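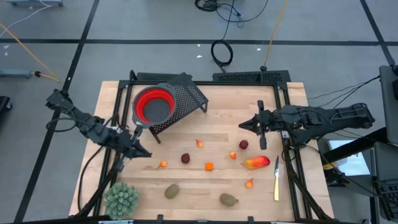 Dana Whitlock

Quick one this month, deadline was an hour ago and the coffee's gone.

Been trying the Prodex two-arm bench kit from Grirkix. Two black arms, one each side of a butcher-block top, rails round the edges. You bring the computer, they bring the rest. We set it up in the back bay at Illurwood and gave it the fruit job - fruit scattered over the middle and near part of the table, colander up on the rack, go.

Price first, because you all ask. 329 a month on the rental plan, with a 200 deposit. You get the deposit back if nothing's bent. Buying outright is a phone call and they wouldn't give me a number for print. Shipping was 110 to us, probably more if you're out past Bundgaard.

Setup. One afternoon, most of it cables. So many cables. The printed guide is decent up to the page on arm pairing, then it skips a step (you have to power the left arm first, write that on the wall). Support answered at 4 pm the same day, short and polite, and correct.

The good stuff. Arms are quiet. Reach is better than I expected, both get to the middle without a fight, and you can leave a fair bit of clutter on the table before they start getting in each other's way. Grippers have narrow pointed tips and those are great on the small round pieces. Teaching a new pick takes a few minutes once you have the hang of it, and the software saves as you go. Lost nothing in a power cut, which I did not plan but there you go.

The not so good. The big yellow-to-red one, the largest fruit in our set, is a pain. Tips want to slide along it, you have to come in square across the middle and go slow. The kiwi types are fine lying flat, less fine at an angle. And the rack! Perforated metal, sits on bent legs, and if you knock it out of place your colander position is wrong and so is everything you taught. Put tape on the table under the legs. Wish I'd done it the first day.

Didnt try the knife routines. They're in the add-on pack and that's extra.

Log allows 1,000 saved runs before it starts writing over the old ones. Sounds like a lot. Export early.

Would I rent it again? Yes, for a teaching room or a small test bench. For real packing work no, too slow, and Grirkix dont claim otherwise. Three month minimum on the plan, so read teh small print before you sign. Next issue is July, and I should have the add-on pack by then if the order goes thru.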